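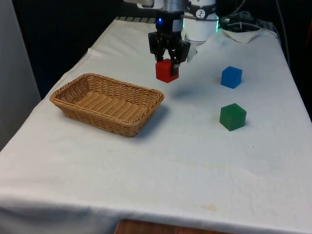
The arm had come from Irnia in two crates, and it took most of July to get it to talk to the computer. By the time it did, my brother had moved out of the back room and I had moved the table in.

I put our mother's tablecloth over the table. The top was scratched, and the camera was confused by the scratches. The cloth was white and had been washed so often that it was almost soft enough to sleep on. It still had a stain near one edge from some meal in Waltville I was too young to remember.

The program was called Quan. My brother had named it and would not say why. It was 768 lines long when he left, and he had written all of it except the part that closed the gripper, which was mine. It was supposed to find a red cube, pick it up and put it in the basket. Then the green, then the blue.

"It's a child's game," my aunt said on the telephone.

"Yes," I said.

"And how much did it cost?"

I told her my half had been 500, and left her to think that was all of it.

In the evenings I came home, ate standing up and went to the back room. I set out the cubes, pressed the key and watched. The arm came down too far to the left and closed on nothing. I changed a number. It came down too far to the right and pushed the cube across the cloth, and a crease went ahead of it like a small wave. I changed the number back and looked for a different one.

My brother wrote from Widach. The job was fine, the flat was cold, there was a good baker on the corner. He asked whether I had checked the height of the camera. I had not. I wrote that I had, and then I went and checked it. It was lower than the figure in the program by the thickness of my thumb.

I corrected it, smoothed the cloth and set out the cubes again. It was after midnight. A lorry went by outside and I waited for the glass in the window to stop shaking.

The arm swung out and stopped above the red cube. It went down slowly, the way he had set it to. The fingers closed. That was my part, and I listened to the small motor take the strain and hold. Then the arm lifted, only a little, and there was white cloth under the cube.

I thought about fetching the phone, but it was in the kitchen and I would have had to turn round.

The basket was waiting on the left. It had been his bread basket, and he had gone off without it. I kept my hand near the switch, and the arm began to move across.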